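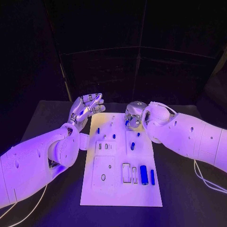 Contents

Simard peg board set, recorded in Sarnport, last revised 28 July 2025. It holds 359 episodes of two-arm handling of blue cylindrical parts on a white board, split across 12 session folders. Views are from the head camera only.

Collection

Operators were Lina Qaisi and Karim Khalaf. Either hand may hold a part, and the hand label is per step – do not assume one value for a whole episode.

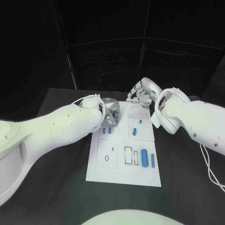 Episodes with a dropped part are kept and carry drop=1. Five were removed for missing joint data; their numbers were not reused, so the index has gaps.

Known issues

Lighting varies between sessions. Color jitter in training is advised. Finger joint readings from the June sessions are unfiltered.

Contact

Marwan Zoubi, Plornudska. Send label fixes with the episode number and step.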